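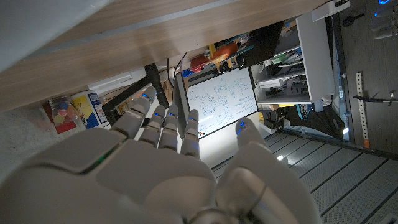 **Charito Navarro**
Access and Visitor Routes Officer, Utport Walking and Travel Association

To all subscribers,

I write in reply to the message from Virgilio Dalisay, quoted below, concerning the coastal path between Utport and the Nasr headland.

> The printed guide still gives the path as open along its full length. Members of my group walked out in March and met a closure notice at the second stile. We turned back and took the inland lane, where there is no footway. Can the association say which route visitors should follow, and whether the ferry steps at Flostach are in use? I have a party arriving in May and would like to send them correct directions.
>
> Virgilio Dalisay

The association regrets the inconvenience to Mr Dalisay's party. The closure notice is correct and the printed guide is out of date on this point. The path is closed between the second stile and the old lime kiln after a fall of rock, and walkers must not pass the barrier at either end.

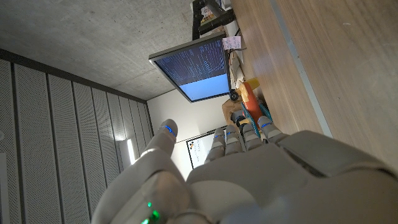 *Reading time: 2 minutes*

Until further notice, the recommended route leaves the harbour by Chapel Steps and follows the signed bridleway behind the golf links. It rejoins the coast at the lime kiln. The detour adds up to 20 minutes to the walk. The surface is firm as far as the reservoir gate and muddy after rain from there onwards, so boots are advised. We ask visitors not to use the inland lane on foot.

The ferry steps at Flostach are in use from April to the end of September. Boats leave on the hour from 9 in the morning, and the last return crossing is at 6 in the evening. Parties of more than six should speak to the boatman the day before. Dogs are carried on a lead. There is no shelter on the Flostach side, and the tea hut there opens only in the school holidays.

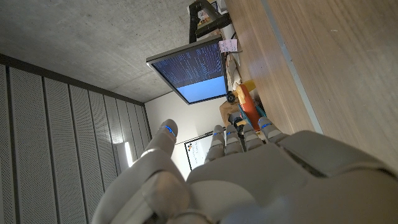 As to the headland itself, the seabird enclosure remains closed to walkers during the nesting season. The viewing platform on the western side is open and gives a good sight of the stacks at low water. Tide tables are displayed at the harbour office and should be consulted before going down to the beach, where the northern end is cut off well before high tide.

A corrected page for the guide will be sent to members in June. Holders of the earlier printing may mark the change by hand on the map for the Nasr section. Any further reports of damaged signs or blocked gates should be sent to this list with a grid reference.

Yours faithfully,

Charito Navarro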